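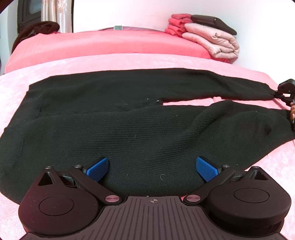

The Sweater Drawer, Reconsidered

How a spring afternoon of folding, de-linting and mending turned me into a knitwear evangelist

April 2, 2018

I own more sweaters than a person needs, and every spring I get to spend an afternoon with all of them at once. I love it! The windows are open, the bed is made, the drawers are empty, and everything that kept me warm since October gets its turn out flat on the covers before it goes away until fall.

Folding has had plenty of attention lately. What I want to talk about is the part just before it, when the sweater is lying open with its arms out and you really look at it. Most of us only see our knits on a hanger, over a chair or on our own bodies in a bathroom mirror. Lay one down on a bed and it's a different garment. You see where the elbows have gone soft. You see the cuffs, which take more punishment than any other part, and you find the loose thread you'd have yanked at in a meeting and regretted.

Black is the best teacher. A fine ribbed black knit hides nothing once it's flat in decent light, and every speck of lint announces itself. I used to think of that as a nuisance and now I find it satisfying, because you can see your progress. Ten minutes with a brush and the sweater looks like it did the day you brought it home (or close enough for me).

Why the bed

I've tried the dining table, the ironing board and, one optimistic year, the living room floor. The bed wins. It's wide enough for both sleeves, it's soft enough that a knit doesn't slide, and it's at a height that lets you work from either side without kneeling. Smooth the bedding first, since a lump underneath turns into a lump in your fold. If you have a choice of covers, pick a light or bright one for your dark knits. Pink under black is wonderful for this - you can see the whole outline of a sleeve at a glance, and any gap or twist shows right up.

A textured blanket is the one thing I'd avoid. My old waffle-weave throw shed onto everything it touched, and I spent a whole evening picking cream fluff off a navy cardigan.

Lint first, always

Do the brushing before any folding. Whatever is on the surface gets pressed in over the summer, and it's harder to shift in the fall.

Sticky rollers are fine for a coat. On fine ribs I prefer a soft clothes brush, worked along the ribs and never across them. Mine came from Brenier, a little housewares shop two towns over that still keeps its brushes in a wooden bin by the register, and it has outlived three rollers. Short strokes, light hand. Turn the sweater over and do the back as well, which I skipped for years and which is of course the side that leans against every car seat and sofa you own.

Curled threads need a moment's thought. If it's a different color from the sweater, it probably came from somewhere else and will lift right off with your fingertips. If it matches, stop! It may be part of the knit. Don't pull and don't snip. Take a blunt needle, slip it through from the inside, catch the thread and draw it through to the wrong side. It takes less time than reading this paragraph, and it has saved me at least one beloved crewneck.

Pills are a separate job. A fabric comb works well on heavier wool, but on a thin rib I go slowly, with the fabric stretched gently over my palm, and I leave the tiny ones alone.

The sleeves are the whole trick

Every bad sweater fold I've ever made started with a sleeve. The body of a sweater is a cooperative rectangle. Sleeves are long, they twist, and they like to fold themselves under while you're busy at the hem.

So start there. Lay the sweater face down and pull each sleeve straight out to the side, all the way to the cuff. Take hold of the cuff itself, not the middle of the arm, and draw it out just until the wrinkles go. You want it extended, never stretched. Then run a flat hand from shoulder to wrist. The bottom half of the sweater will probably be bunched into folds by now, and that's fine, you'll get to it. I like to finish both arms before I touch the hem because tugging on one end always disturbs the other.

Two people make this delightful. One takes the shoulders and one takes the cuff, and the whole thing settles in a second, the same way a fitted sheet suddenly behaves when there's help at the far corner. I do most of mine alone, with a book on the hem to hold it down.

Once everything is flat, bring one side in toward the center, a third of the way across, and lay the sleeve back down along the edge so the cuff points at the hem. Repeat on the other side. You should have a long neat strip with the sleeves stacked inside it. Fold the hem up to the middle, then fold once more. For very fine knits I roll from the hem instead, loosely, and the creases come out softer.

Leave the perfect corners to the stores. A home fold only has to be even enough to stack and loose enough that the knit can relax.

Where they go for the summer

Clean first! I can't say that warmly enough. Moths adore a sweater that's been worn, and even a knit that looks spotless has picked up something over a winter. I hand wash in a basin of cool water with a small squeeze of Plullari, the unscented wool soap my sister-in-law got me hooked on, then press the water out in a towel and dry everything flat. Give it longer than you think. A cuff can still be damp when the body feels done, and damp is the last thing you want in a closed box.

For storage I use cotton bags inside a shallow chest I found at the Clestholm flea market last July. It's ugly on the outside and perfect on the inside, and at 40 dollars it cost less than the plastic bins I'd been eyeing. I put eight sweaters to a layer, heavy ones at the bottom and the fine ribs on top where nothing can press on them. Cedar blocks go in the corners. They lose their scent, so give them a light sanding each year.

If you don't have a chest, a suitcase is a great stand-in. It's empty most of the year anyway, and it slides under the bed.

The ones that don't go back

There is always a small pile at the end. Mine this year had a turtleneck I've never once been comfortable in, a gray pullover that shrank, and a cardigan with buttons I kept meaning to replace. The turtleneck went to a neighbor who looks terrific in it. The gray one will be mittens, if I can find my good scissors. And the cardigan I took to Henríquez, the tailor on the corner, who had a whole drawer of buttons to choose from - I was in there far too long and came out with dark green ones.

I'd encourage you to keep out one sweater as well. Spring is never as warm as it promises, and there's always an evening on somebody's porch when you want sleeves. Mine is a thin black rib with long arms, newly brushed, folded on the chair by the door.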